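Jul 28, 2023
Rinadell bench, bimanual cell – wrist camera timing and self-filter

Picked up where the last entry stopped. The planner was still refusing to bring the right arm in whenever the left arm was over the bin. Planning log says start state in collision, link pair "right finger lower / unknown object". The unknown object was always at the same place relative to the left wrist, so my guess was that the left wrist camera was seeing the right gripper and writing it into the obstacle map.

Checked this by freezing the map and stepping both arms by hand through the Brenisside handover script. With the arms apart the map is clean: table, walls, partition, bin. As soon as the right gripper comes into view a cluster shows up over the table and stays there after the arm backs off. So two separate problems. The self-filter isn't removing the other arm, and the map isn't clearing old cells.

Self-filter first. The filter on each camera only loads the robot model for its own arm. That was fine when we ran one arm. I changed the launch config so both filters load the combined model, with joint states from both controllers. Padding left at 11 mm on all links.

That helped but didn't fix it. At rest the other gripper is removed completely. In motion there's a trail of points behind the fingertips. I logged the stamps on the depth frames and on the right arm joint states and compared them over 2786 frames. The joint states are stamped on arrival at the left machine, and the depth frames are stamped at capture. Worst case difference was 326 ms, which at handover speed is more than enough to put the fingers outside the padding.

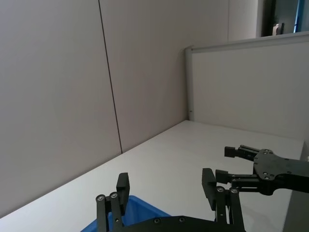
Two ways to go. Raising the padding until the trail disappears is quick, but it also eats real points near the bin rim, and we need those for the place motion. I tried it for one run and the rim was full of holes, so I put it back.

The other way is to stamp joint states at the source and have the filter look up the pose at the frame's capture time. The Doležal driver already carries a controller clock value in each message, we just throw it away in the bridge. Changed the bridge to use it, with an offset estimated at startup from 200 messages (take the minimum, ignore the rest). The filter now waits for a joint state newer than the frame before it processes anything. Adds a bit of latency to the map. I don't think the planner will care, but grasp servoing might, so for now servoing still reads the unfiltered cloud.

Reran the script at normal speed. No trail on the fingertips. A few stray points remain near the mounting plate on the right gripper. I think the collision mesh is the old plate without the lobes, because the strays follow that outline. Ifigeneia Kalogeropoulos has the newer mesh from the Ravero work and will push it to the shared model repo.

Map clearing: the ray casting skips any pixel the self-filter has masked, so cells behind a masked gripper never get marked free while it's in the way. That's correct behavior. What was wrong is that masked pixels kept their mask for one extra frame after the arm left, and on slow updates those cells then missed their clearing pass – the mask buffer was being reused without a reset. One-line fix, plus a unit test that moves a fake arm through the view and checks the map is empty at the end.

The planner now accepts the start state with both arms over the table. It still picks an odd elbow-up route for the right arm on the way in. Haven't looked at why. Could be the joint limits in the combined model, they were copied over by hand.

To do:
Swap in the new plate mesh and rerun with the same bag.
Log the clock offset over a long run and see if it drifts.
Check joint limits against the single-arm file.
Move servoing to the filtered cloud once the latency has been measured.

Changes are on the branch selffilter-dual, not merged. Don't run the old launch file with the new bridge, the stamps won't match and the filter will wait forever without printing anything. Needs a timeout and a warning.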